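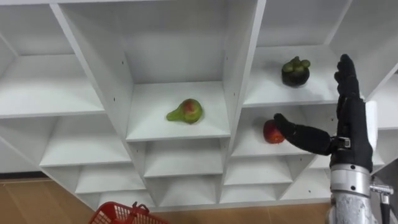
I stopped doing one big grocery run a week in February, and I've kept it up long enough now to say something useful about it.

For years I did the Saturday trip like everyone else in Atville. I wrote a list at the kitchen table, drove to Balberg on the bypass, filled a cart, and came home with food for seven days. By Wednesday the lettuce was brown at the edges and I was working around a bag of carrots I didn't want. Fruit was the worst of it. Pears in particular go from hard to mush in what feels like one afternoon, and if you buy six at once they all do it together.

What changed is that my car was in the shop for nine days waiting on a part. I had to shop on foot, which meant Szulc, the small grocery on Osard Street. It's a fifteen minute walk from my door, mostly flat, with one bad crossing by the gas station. I could carry two bags without my fingers going numb, so two bags was what I bought. When I ran out I went back.

When the car came home I kept walking.
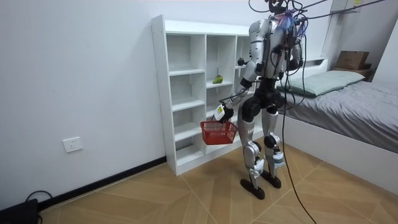
Posted by the author in Food & House
Filed under: groceries, walking, budget
4 comments

The first thing I had to figure out was the list. A weekly list is a plan for meals you think you'll want. A list for two days is much shorter and mostly made by opening the fridge. Mine usually has five or six things on it. Bread, something green, fruit, whatever goes with the rice. I write it on the back of an envelope and it goes in my coat pocket, and about half the time I leave it there and shop from memory.

The second thing was money. Small stores cost more per item and Szulc is no exception. Canned tomatoes are higher, coffee is a lot higher, and I won't buy laundry soap there at all. I kept my receipts for the last full month of the old way and the first full month of the new one. The old way came to $190 more than I'd guessed, if you count the takeout I bought on nights when nothing in the fridge looked good. The new way had almost no takeout in it. I still drive to Balberg once a month for the heavy and boring stuff - soap, flour, oil, cat litter, coffee - and that trip takes 40 minutes because I don't go near the produce.

I don't think this would work for a family. I cook for one and sometimes two. If you've got three kids and a job across town, walking to the store every other day is a bad joke, and I'd go back to the big cart myself. It also depends on having a store you can walk to. When I lived out past the reservoir the nearest place was a gas station with a hot dog roller.

Some notes for anybody who wants to try it.

Go at a dull time of day. I like right after lunch on a Tuesday. The shelves have been filled and there's no line. After five the place is packed and the bread is gone.

Buy fruit for different days. I get one pear that gives a little near the stem and one that doesn't give at all. The soft one is for tonight or tomorrow. The hard one sits on the counter, out of the bowl, because anything that goes in my bowl gets forgotten under the lemons. Same with avocados, though I've never had much luck with those and have mostly quit buying them.

Bring a bag you can put over your shoulder. I started with plastic bags and the handles cut into my hands on the way back up Osard Street. A canvas tote is fine. A backpack is better for milk and anything in a jar, but greens get crushed in it, so I carry those separately.

Don't stock up when something's on sale unless it keeps. I broke this rule over strawberries, 4 boxes of them, and ended up making jam at ten at night with the wrong kind of sugar. It didn't set. I used it on pancakes for a while and then threw out the last jar.

Keep a few meals in the cupboard for bad weather. We had ice for most of a week and I didn't want to walk on it. I ate lentils, then eggs, then lentils again, and was fine.

My trash is smaller too. I used to take the kitchen bag out every two days and now it's every three or four, and it smells better when I do. The crisper drawer has onions in it and not much else.

I'm still working out what to do about bread. A whole loaf is too much and the half loaves at Szulc sell out early. I've been freezing part of it sliced, which is all right for toast. If that gets old I'll try baking a small one on Sundays and write it up.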